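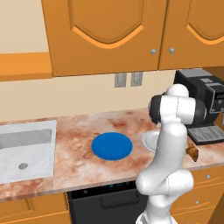
Honeylyn Lacson says I should stop telling people to descale with vinegar, it eats the rubber seals and citric acid is cheaper anyway. Fine. Fair. I'm switching. But let me get the rest of this out bc I've been meaning to write up the hard water thing for weeks

so. moved to Plulstead in August. first kettle was furry inside by the second week. I thought I'd bought a bad kettle

bought another kettle. same thing. yes I know

finally got one of those test strip packs and the strip went straight to the darkest color. then looked up the town report — 446 ppm at our end of town, 158 over by the reservoir. same town!! same bill!!

what hard water has wrecked so far: one shower head, two kettles, every black t-shirt I own, my opinion of tea

the tea thing is real btw. you get a skin on top, like a little oil slick. squeeze of lemon gets rid of it but then you're drinking lemon tea

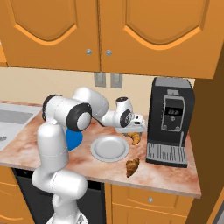

and bread, too. my dough was coming out tight and slow and I blamed the flour, then the yeast, then the oven. did one batch with bottled water and it rose like it was supposed to. not a scientific test, I also moved the bowl somewhere warmer, so who knows

stuff that helped, cheap first:

citric acid from the canning aisle. couple spoons in a full kettle, boil, leave it half an hour, rinse twice. Honeylyn says three times

wipe the faucet dry at night. boring. works. takes ten seconds and I still forget most nigths

less laundry soap, not more?? I'd been using extra because the towels felt like cardboard. half of that was old soap. a hot wash with washing soda and no detergent got a scary amount of gray out

jug filter — ok for tea. cartridge is supposed to last a month, mine quits way before that

now the big one. whole house softener. got two quotes. Viltano wanted a deposit before they'd even look at the pipes so no. Surnen came out, guy was nice, $447 just for the install and then the unit on top of that

Genalyn Ambrosio asked if you can drink softened water. guy said most people can but leave one cold tap in the kitchen unsoftened, there's a bit of sodium in it. if you're on a low salt diet ask your doctor not me

haven't decided. landlord would have to say yes and he took five weeks to fix a doorbell

oh and the shower head! don't throw it out like I did. plastic bag of warm water and citric acid, rubber band, leave it overnight. the new one cost me nothing bc it was the old neighbor's spare but still

will post agian if the landlord answers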